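Cloths and Tabletops: A Gallery

I have been testing cleaning cloths and the tables they get used on for long enough to distrust both. Every cloth on the shelf says lint-free. Every tabletop says wipe-clean. The Treris catalog says both on the same page, next to a claim of 1,464 wipes per cloth, and I would like to meet the person who stood there for all of them.

The pictures on this page stick to plain surfaces and plain cloth. No lemons, no sprigs of lavender, no spray bottle turned so the label catches the light. Click through for the larger versions if your connection is up to it.

1. Green cloth, pale top

A teal-green cloth with a hem, one corner raised and the rest lying flat. The texture looks fine, like a close knit or almost like felt, and that is the kind of finish people pay extra for. I am not convinced they should. Look near the lower right corner of the cloth for a tiny white fleck. It might be lint. On a white cloth you would never have known, so I will say this much for the color.
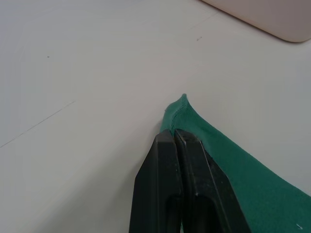

Do you need a different cloth for every surface in the house?
Two will do, one for the kitchen and one for everything else, as long as you wash them hot and skip the fabric softener. The color-coded packs of 40 are a way of selling you 38 cloths.

Brimonen sells a "table system" with a damp cloth, a dry cloth and a third one for buffing. I used all three in order through most of May and then went back to a single cloth folded in 4. Florence Bélanger, who edits these pages and disagrees with me on most things, thinks the buffing cloth does leave a better finish on dark wood. She may be right about dark wood. I don't own any.

The same goes for the Danladi microfiber that is meant to survive 50 washes. Mine went stiff well before that, though I admit it had been through the dryer with the towels, and the packet does say not to.

2. Pale top, seam and all

Light gray, matte and plain, and still not perfect. Makers love this finish for showrooms, where the lighting is kind. At home it shows the faint marks and the odd dark dot, and the thin dark line across the far part is the sort of place I always go over twice. Cengate calls its own version "self-concealing" – I have asked what that means and had a brochure back.

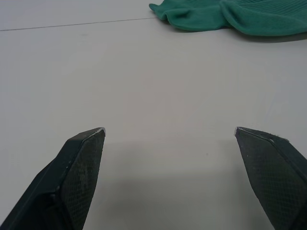 Light gray tabletop with a thin dark seam, late afternoon.

Wipe along a seam, then across it. Going across first just packs the crumbs in. A dry toothbrush does the rest, and it costs less than anything named on this page.

More cloths to follow when I have worn some out. Suggestions are welcome, press releases less so.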